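Cutting back to one car

We sold the second car in July. I said I'd write up how it went once we'd had a few months of it, and a couple of people have asked, so I've gone back through the notes I kept on my phone.

The car was a Celden hatchback that we'd had since before we moved to Bainbridge. It wasn't a bad car. It had started asking for money, though. The last repair was a wheel bearing and something to do with the rear brakes, and the bill came to $1178. Rachid Fahmy, who has done our repairs for years, told me the next one would probably be the exhaust and that I should think about whether I wanted to pay for it. I took it home and thought about it for two weeks.

What decided it was writing down every trip. I kept a pad on the kitchen counter and we both wrote in it, where we went and whether the other car was out at the same time. Most days it wasn't. The overlap was nearly all in the early morning, when I drive to work and Kirsty has to be across town by 8:30, and then again on swim nights.

I listed it for $3000 and had one serious caller. Kieran Garside came by after dinner with his mother, drove it up to the water tower and back, and paid the asking price. I told him about the exhaust before he handed anything over. He already knew a person with a welder. 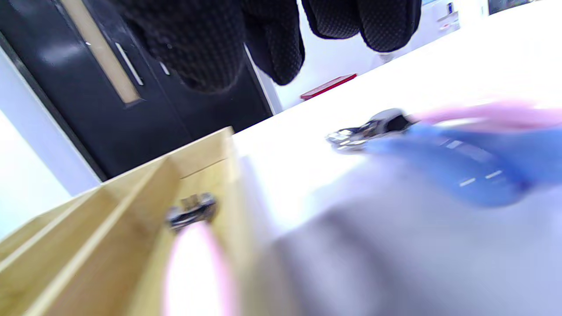
Toy car on the table, next to the wooden box.

The mornings took the longest to sort out. For the first stretch I drove Kirsty in and then doubled back, which added 20 minutes and put me on the bridge at the worst time. I did that for most of August and was in a bad mood for most of August. Then Kirsty started taking the bus from the end of Mill Road. It gets her there early, so she reads in the lobby until they unlock the office. She says she likes it. On heavy rain days I still drive her.

Swim nights are handled by Beverley Stockdale, whose two kids are in the same group as ours. She takes them there and I bring everyone home. We had both been making that drive for over a year, arriving within a few minutes of each other and parking in the same row. I had never thought to ask.

Groceries changed more than I expected. We used to stop at the store whenever one of us was passing, four or five times a week, and now it's one big trip and one small one. We spend less on food. I haven't worked out how much less, and some of it may be that the garden did well this year. The freezer is fuller than it used to be and I label things now.

I also bought a bike trailer, a Prukimeck, secondhand. It's heavy and the hitch is fiddly - you have to lift the arm and turn it at the same time - but it will carry a bag of potting soil and a week of recycling. I don't use it on the hill. I tried once with the soil in it and ended up walking.

The insurance was simple to cancel. The registration was not. I mailed the form, and six weeks later a renewal notice came anyway. When I called, they had the sale on record but hadn't closed the account. If you sell a car privately, keep your copy of everything. I had mine in a drawer, so it was one phone call and a scan.

There have been a few days when it didn't work. In September I had a dentist appointment at the same time as a school meeting, and I moved the dentist. Another time the car we kept had a flat, and Dorothy Rowbotham next door lent us hers for the afternoon. I filled the tank before I took it back. We could have called a cab on either day, and I had put money aside for that, but so far we've only taken one, to the airport.

The driveway looks wide. There's an oil stain where the Celden used to sit and I've tried dish soap and cat litter on it. The litter took up some of it. I'm going to try a proper degreaser when the weather is dry for a few days in a row, and if anyone has one they like, leave the name in the comments.

Next month I'll do the heating bills.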